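Plidis Clultano 77 – Shoulderpad für Line und Linebacker

Hersteller: Plidis
Artikel: Clultano 77
Farbe: Schwarz
Lieferbar: ab Mai, Größe XL bereits am Lager

Der Clultano 77 ist ein Shoulderpad für Spieler in der Offensive und Defensive Line, wird aber auch von Linebackern gern genommen. Die Brustplatten reichen weiter nach unten als beim Vorgänger, die Epauletten sind dafür kürzer geschnitten. Wer beim Blocken die Arme viel vor dem Körper hat, stößt damit seltener an die Kante.

Das Innenpolster ist zweilagig und wird mit Klettpunkten an der Schale gehalten. Es lässt sich ohne Werkzeug herausnehmen. Seitlich schließt das Pad mit zwei elastischen Gurten pro Seite und T-Haken, vorn wird es geschnürt.
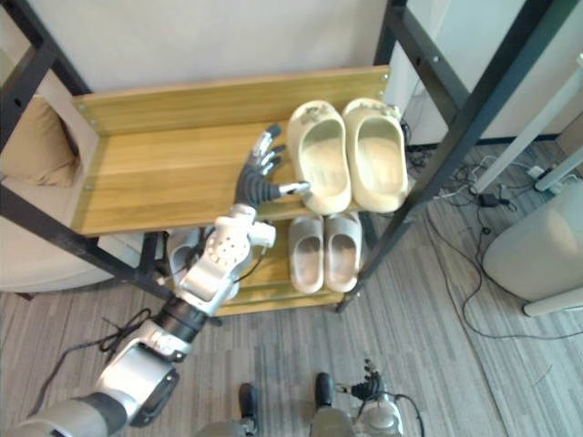

Schuhregal mit hellem Holz, oben ein Paar beige Slides

Größen und Passform

Gemessen werden zwei Maße: die Schulterbreite von Gelenk zu Gelenk über den Rücken und der Brustumfang an der breitesten Stelle. Beide Maße bitte im T-Shirt nehmen, nicht über dem Hoodie. Die kleinste Größe beginnt bei 80 cm Brustumfang, L geht bis 116 cm. Ab einer Schulterbreite über 40 cm bitte die Tabelle im Beiblatt ansehen und im Zweifel die größere Schale nehmen.

Das Pad sitzt richtig, wenn die Epauletten das Schultergelenk ganz abdecken und der Halsausschnitt beim Heben der Arme nicht drückt. Die Gurte werden so weit angezogen, dass noch zwei Finger darunter passen. Bei neuen Pads geben die Gurte in den ersten Einheiten etwas nach, einmal nachstellen reicht in der Regel.

Anproben sind im Laden in der Halle Cluvside möglich. Kyrylo Skoryk macht dort die Beratung für Line-Ausrüstung und misst auch ganze Mannschaften aus, dann aber bitte mit Termin.

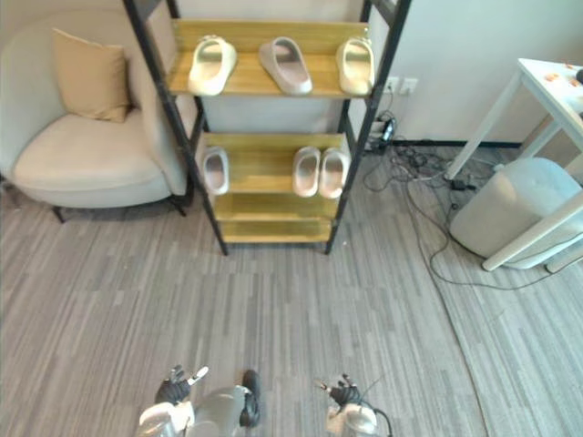 Lieferumfang

1 Shoulderpad Clultano 77, fertig geschnürt
4 elastische Gurte mit T-Haken
1 Ersatzschnur
Beiblatt mit Größentabelle

Nicht enthalten sind Backplate, Nackenrolle und Rippenschutz. Für die Backplate sind Bohrungen vorhanden, der Lochabstand passt zur Backplate Carvalho aus unserem Sortiment. Fremdfabrikate können passen, wir haben sie nicht geprüft.

Pflege

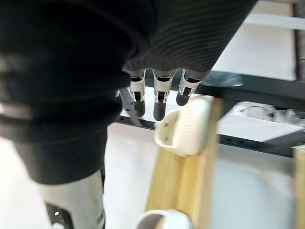 Die Schale nach dem Training mit einem feuchten Tuch abwischen und das Pad offen aufhängen, mit der Innenseite nach außen. Das Polster verträgt Handwäsche in lauwarmem Wasser mit wenig Feinwaschmittel. Keine Maschine, kein Trockner, keine Heizung. Die Klettpunkte von Textilien fernhalten – fein gerippter Strick zieht sofort Fäden, ebenso Trikots mit Mesh-Einsätzen. Vor dem Einpacken in die Tasche also das Polster wieder in die Schale setzen und andrücken.

Schnüre und Gurte sind Verschleißteile. Wir empfehlen, sie vor jeder Saison durchzusehen und die Schnur zu tauschen, sobald der Mantel aufgeht. Die Gurte gibt es einzeln oder im Viererset.

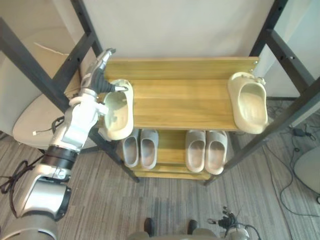

Bei Rissen in der Schale wird das Pad nicht mehr gespielt, auch nicht mit Klebeband. Kleben oder Nachbohren führt außerdem zum Verlust der Garantie.

Sammelbestellung für Vereine

Vereine können gemischte Größen bestellen. Namen oder Rückennummern bringen wir auf Wunsch auf der Rückseite an, die Bearbeitung dauert dann länger. Ein Umtausch beschrifteter Pads ist ausgeschlossen. Ansprechpartner für Vereine ist Belmiro Vieira, erreichbar über das Kontaktformular, Betreff »Teamorder«.

Passendes Zubehör: Backplate Carvalho, Gurtset Clultano, Padtasche Plidis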